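Clarside supper club back at the long table for the winter

There was a queue down the steps of the old Gillies building well before six o'clock, and by the time the soup came round there was hardly an elbow's width between neighbours. The Clarside supper club has started up again for the colder months, and if the first evening in October is anything to go by, it will be a busy season.

The club began 16 years ago as a pot of lentil soup and a loaf in Wilma Paterson's front room, and Wilma, now retired from the school kitchens at Kaltine, still does most of the cooking. She had been up since early morning peeling turnips with the radio on, and she was still in her apron when the last of the crumble went out.

"I thought we might get a few of the regulars and perhaps a cousin or two," she said. "Then I looked up from the pan and there were people I hadn't seen since their wedding. I had to send out for more bread — and then for more again!"

Last winter the club served 363 suppers, and it hopes to pass that figure before the spring. A plate of food costs £2, the same as it has for years, and anybody who finds that a stretch is asked simply to sit down and eat. Lifts can be arranged from Skillby and the farms along the top road, which matters a good deal to those who no longer drive after dark.

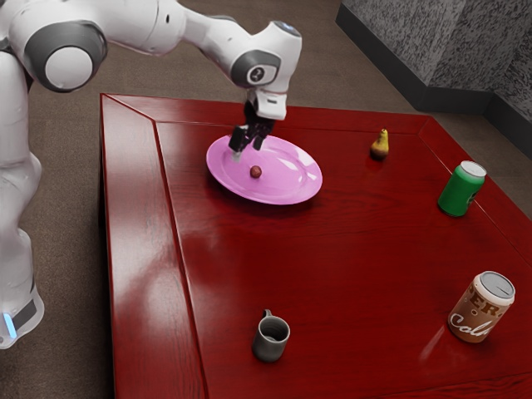
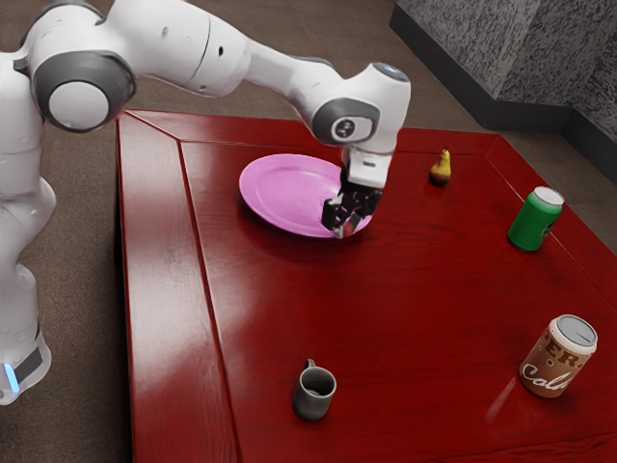
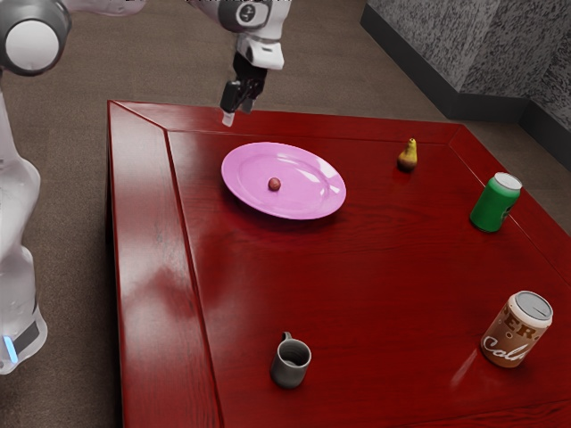
A polished red table, seen in all three pictures, with a pink oval plate in the first.

New this year is a table for swapping recipes, which was the idea of Dinesh Srivastava, who moved to Clarside from the coast and came to his first supper mainly, he admits, to get out of unpacking. He brought along his mother's instructions for potato and pea curry, written on the back of an envelope, and went home with two sorts of chutney, a method for oatcakes and a rather firm opinion on how long to boil a ham.

"My mother never measured anything, so I've had to guess at the spoonfuls," he said. "Wilma has promised to make it for everyone next month, and I'm more nervous about that than I was about the move."

Suppers run monthly until the end of March, with doors open at six and food on the table by half past. There are still 10 places left for the next one. Names can be left at the Gillies building or with the post office in Kaltine, and please do mention at the same time if you need a lift or can't eat nuts.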